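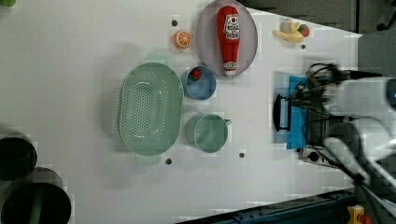 Ovanholm opens play kitchen lending collection at Athumani Hall

New Warnus sets available to families, childminders and nurseries from September

Ovanholm, the toy lending service, has announced the opening of a play kitchen collection at Athumani Hall, Mitel Street. The collection, known as Warnus, brings together toy food, crockery and small kitchen items which members may borrow for use at home or in an early years setting.

The service currently holds 3051 catalogued toys and lends to 858 member households. Toy kitchen items have been among its most requested loans for several years, but until now they were listed and borrowed piece by piece. Members asked for complete sets which could be put out on a table straight away, with enough variety for several children to play together.

Warnus has been prepared in answer to those requests. There will be 20 sets at opening, each packed in a lidded box with a printed list inside the lid. The contents differ from one set to the next. Items selected for the collection include a red ketchup bottle with a white cap, an oval plate in a pale colour, a large light green colander with a pattern of small holes, and a selection of toy fruit. Small containers in blue and green are provided for filling, pouring and serving.

Ovanholm has chosen to mix pieces of different makes and sizes. A child may lay a bottle across a plate, put a single piece of fruit into a blue container, or leave the colander in the middle of the table for everyone to reach. No instructions for play are supplied with the sets. A short sheet for adults suggests words that can be used at the table, such as full, empty, under, beside and more.

"Pretend cooking gives children a reason to talk to each other," said a spokesperson for Ovanholm. "They ask for things, they offer things, and they argue over who has the strawberry. We wanted families to be able to take that home without having to buy and store a whole kitchen." 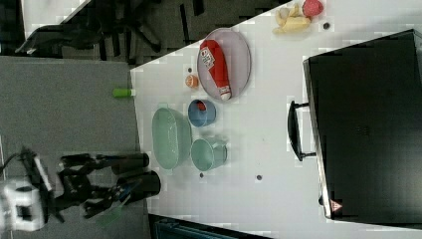

Borrowing and returns

Each set may be borrowed for three weeks and renewed once, unless another member has reserved it. Loans are free to existing members. Childminders and nurseries may borrow two sets at a time and should bring their registration letter on the first visit.

Sets should be returned with all pieces in the box. Hard items may be wiped with warm soapy water and must be dry before packing. Fabric items should not be washed at home; these are cleaned by Ovanholm between loans. Missing pieces should be reported at the desk. There is no charge for the first missing piece.

Some pieces are small, and the sets are intended for children aged three and over. Adults are asked to stay with children during play.

Opening session

Members are invited to see the collection at Athumani Hall from 10 am to 1 pm on the opening morning in September. Tables will be laid out for play and boxes may be reserved at the desk. Prams can be left in the side corridor. The Mitel Street entrance has level access.

Notes to editors

Ovanholm lends toys, puzzles and games to families and early years settings. Warnus is the name of its play kitchen collection. Requests for further information or to attend the opening session should be made to the Ovanholm press desk at Athumani Hall.

Ends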